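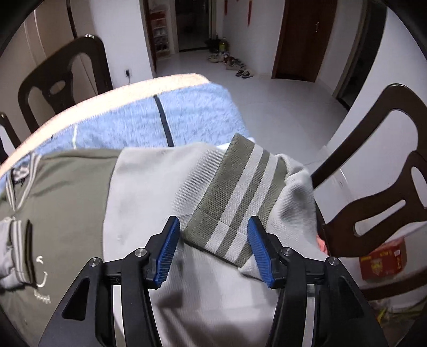 Tolerances

The procedure ran to four pages and had been typed by Kyung-tae Bang in the year he retired from Corex, where he had written maintenance schedules for pump stations. It was headed FOLDING, OUTER GARMENTS, and it applied to anything with sleeves.

His daughter had found it in the sideboard at Kelumden, in a plastic sleeve, behind the placemats. She read it at the dining table with her coat on. The house was set to 16 degrees. The thermostat had its own page, filed separately.

Section 1 specified the surface. The table was to be cleared and covered with the blue cloth. Bare wood was not acceptable, as a garment on bare wood would creep during the second fold. Section 1.2 gave an allowable creep of one centimetre.

She got the blue cloth out of the drawer and covered the table.

Section 2 concerned preparation. Pockets were to be emptied and the contents logged. Buttons could be left open if the garment was to be worn within the month. Cuffs were to be drawn out to their full length and flattened before any other operation. He had underlined "before". A cuff folded under itself would take a set, and a set in ribbed knit could not be recovered without steam.

Her son's things were in a bag in the hall. He was nine and had left for Stokwood with his father at six that morning, a drive of 1,447 kilometres, and he had forgotten half of what he was meant to bring. The bag would go by courier. The courier closed at five.

She laid out the olive jacket with the smiley face on it. Her father had not approved of lettering on clothes. He had put the objection to her in writing when she was twelve, and she had replied in writing, and he had filed both.
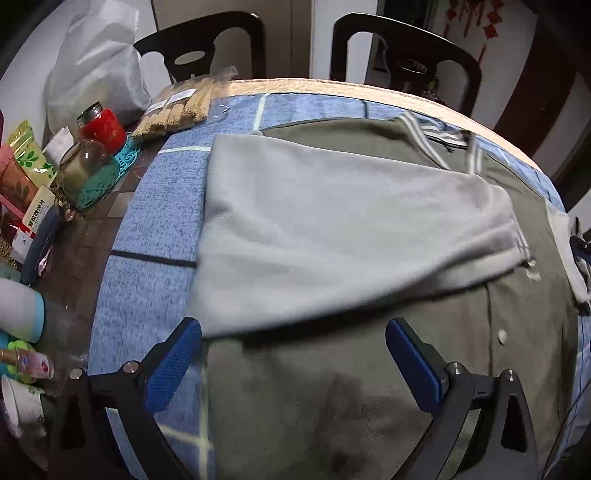
Section 3 was the fold. First sleeve across the body, shoulder seam to opposite side seam, no diagonal. Second sleeve over the first. The collar was to be stood up, aligned, and laid down again. The body was then folded in thirds from the hem. The whole operation was rated at 40 seconds for a trained person and 90 for an untrained one. There was a table of trial results for her mother, who had averaged 35 and had initialled each line in green ink.

She timed herself on the stove clock and got two minutes ten.

The difficulty was the collar. The procedure assumed a collar with a stand, and ribbed knit has no stand. It rolled to one side whenever she let go. She checked for an exception and found it at 3.7: "Knit collars. Ask Yeom."

Yeom was her mother's name. Her mother had been dead for three years and had left nothing in writing on the subject of collars or, as far as anyone had established, on any other subject. She had worked at the dry cleaner's on the corner and handled, by his estimate, roughly 2,000 garments a year. The estimate was in Appendix A. He had based it on one week of counting from the bench across the street, during what he had told her was a walk.

She read Appendix A twice. The tally was broken down by hour. Next to the entry for 11:20 he had noted, in pencil, "waved".

She put the page down and tried to remember her mother's hands at that table. There had been a movement with the thumb, a sort of press at the back of the neck, before the first sleeve went over. She tried it. The collar rolled. She tried it with the thumb lower, on the seam, and held it there while she brought the sleeve across with her other hand, and when she let go the collar stayed roughly where it had been put.

She unfolded the jacket and did it again. One minute thirty-five.

At four she telephoned the residence. The nurse put her father on.

"3.7," she said. "You never finished it."

"I'm waiting on input," he said.

"Thumb on the neck seam. Hold it until the first sleeve is over."

She heard him asking the nurse for a pen. There was a delay while one was located.

"Which thumb?" he said.

"Left."

"She was right-handed."

"That's why it's the left, Dad. The right one's busy."

He wrote for some time. She could hear the paper moving on the tray. Then he asked her for the surface, and she told him the blue cloth, and he asked her for the creep.

She got the ruler out of the drawer.

Home | Stories | Serials | Contributors | Submissions | Contact

More short fiction
The Weir Keeper's Allowance
Notes on a Rented Piano
Schedule of Minor Repairs
Two Winters at the Grain Office
Load Limits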